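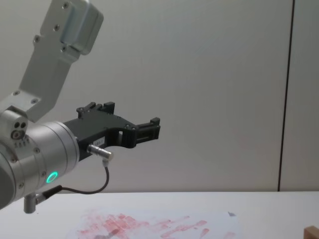 White table, gray-white wall. The dark vertical line toward the right is the joint between two of the panels.

Rebuilding the wall and the table

12/17/22

The long wall in the back room at Jiltden is finished, and so is the table that stands in front of it. I had meant to write this up in pieces, but the notes were spread over two notebooks and the back of a delivery slip, so it is one post. Normand Leclerc asked for the table height and Rehema Mabula asked what I did about the joint. Both answers are further down.

The wall

The old wall was plaster over brick and had been patched by at least three people with three ideas about filler. It was sound, mostly, but not flat. With a straightedge held vertically there was light under the middle in one place and a rock at the middle in another. I was not going to skim it. I have skimmed one wall in my life and Hortensia Fuentealba still brings it up.

The alternative was panels on battens. The panels are a Mollah product, supplied finished on one side in a pale gray that reads as white until you hold something white against it. I ordered them cut to a width of 887 mm. That was not a clever choice. It is what you get when you divide the wall by a whole number of panels and subtract the joints, and it happens to put no joint directly behind the middle of the table.

Battens are 50 mm wide. Every vertical joint lands on the center line of one, which gives each panel edge a little less than half the batten to sit on after the gap is taken out. It is enough if the battens are straight. Two of mine were not. I sorted them by sighting down the length, put the good ones under the joints and used the bad ones mid-panel, where they could be pulled in by screws and nobody's edge depended on them.

Packing out took longer than everything else on the wall put together. The method, for anyone with the same sort of brickwork:

Find the high spot first. Mine was at knee height near the door.
Fix that batten with no packing at all and plumb it.
Run a string from it to the far end at the top and another at the bottom.
Bring every other batten out to the strings.
Check with a straightedge across three battens at a time, then move along one and check again.

I used plastic shims in pairs, one from each side, so the face of the batten stays parallel to the wall. A single tapered shim twists the batten when you tighten the screw. I knew this and did it anyway on the first one, then took it out.

The joint

There are three normal ways to treat a joint between panels like these. You can butt the edges and hope, you can fill the gap and finish over it, or you can leave it open. Butting looks fine in July and less fine after the heating has been on. Filling needs a finish coat over the entire wall, and the whole point of buying prefinished panels was to avoid that.

I left it open at 4 mm. The batten behind is painted matte black over the strip that shows, so the gap comes out as a thin dark line and you don't see raw timber through it. Rehema's question was whether the line bothers me. It did for a week. Now I use it as a plumb reference when I am setting anything tall against the wall, and I would rather have one honest line than a filled one that cracks.

Spacing was done with offcuts of sheet packing, one near the top, one in the middle and one near the floor. Remove them as you go. I left a spacer in at floor level behind where the table was going to stand and had to fish it out with a bent feeler gauge.

Frans Kramer suggested beveling the panel edges slightly. I tried it on a scrap. The finish chipped, and the bevel caught light along one side and made the gap look wider than it was. Square edges, cleaned up with a fine file held flat and drawn in one direction only, gave a better line. File away from the finished face.

Fixing

Screws are at the edges of each panel where they will be behind something, and the rest is adhesive. I followed the Mollah sheet on bead spacing and ignored it on open time. The room was cool and the adhesive stayed workable for longer than I expected. I propped each panel overnight with a length of batten wedged from a block on the floor, then moved the prop on to the next one. One panel per evening. It is slow but you only need one prop.

The table

The table was already white and I wanted to keep it that way. There is a case for a darker top (glare, mainly) and Zulema Ledesma made it at some length. My case for white is that small dark parts are easy to find on it. Most of what I drop is a small dark part.

Finished height is 771 mm to the top surface, Normand. It is higher than a desk and lower than a standing bench. I arrived at it by stacking boards on the old table and working at each height for an evening. Any lower and I was bending to see detail. Any higher and my shoulders came up when I used a screwdriver vertically. Your number will be different. Do the boards test before you cut legs, and wear the shoes you normally wear in that room, which I did not do the first time.

The floor falls toward the window, enough that a round pencil makes up its mind. I fitted screw feet, set the table where it was going, and leveled along the length before the width. The sequence is:

Lower all four feet until they touch.
Level the long side nearest the wall.
Level the short sides from it.
Bring the last foot down until it just resists a sheet of paper pulled from under it.
Lock the nuts, then check everything again, as locking moves it.

It moved by a visible amount the first time I locked it. I now hold the foot with one wrench and turn the locknut with another, and the bubble stays put.

I did not fasten the table to the wall. Everyone who came through the room assumed I would. A fixed table would be stiffer, but it would also put any knock I give it straight into the panels, and the adhesive is doing most of the work there. Bracing is in the underframe instead - two diagonals across the back, one short rail at each end. Push on a corner and the top moves a little and comes back. That is acceptable for what I do on it.

Light

One consequence of a pale wall and a white top is that a single lamp goes a long way. I had planned two. The wall throws enough back that the far side of whatever is on the table is readable, although the underside still falls into shadow, and I keep a small flashlight in the drawer for that. The lamp is a Braretti with a long arm, secondhand, with a replacement spring that is slightly too strong for it. If you let go carelessly it rises.

Matte finishes matter more than color for this. The panel finish is dull enough that I get no hard reflection off it at the angle I sit. The sample I was sent first was a satin version and it showed the lamp as a bright patch at head height. I sent it back.

Cleaning

Zaline, diluted as the bottle says, on a damp cloth, then a dry cloth. I tested it on the offcuts and left a wet patch for a day with no mark. Undiluted it left a ring, which wiped away on the second attempt. I would not use anything abrasive on either surface. Pencil comes off the panels with a white eraser. Grease comes off the table with Zaline and patience, and marker comes off neither, so the markers have moved to another room.

Vacuum the open joint occasionally with the brush attachment. Dust settles on the edges and turns the line gray, more noticeably toward the bottom.

Things I would change

The outlet is in the wrong place. I put it where the old one was to save a run of cable, and it has ended up lower than the table top, so plugging anything in means kneeling. There is space behind the panels for a new run, and I should have used it while the battens were bare.

I would also buy one more panel than I needed. I bought the exact number, and cut the last one with a level of concentration I don't want to repeat. The supplier's minimum for a second delivery was more than the panel.

The end batten by the door could do with a trim piece. At the moment you can see the edge of the panel and the first shim if you stand in the doorway and look for it. I have a strip cut to length and it has been leaning in the corner since I cut it.

Hortensia wants the drawing for the underframe. It exists, but the dimensions on it are from before the boards test and the legs are wrong. I will redraw it with the right leg length and put it up separately.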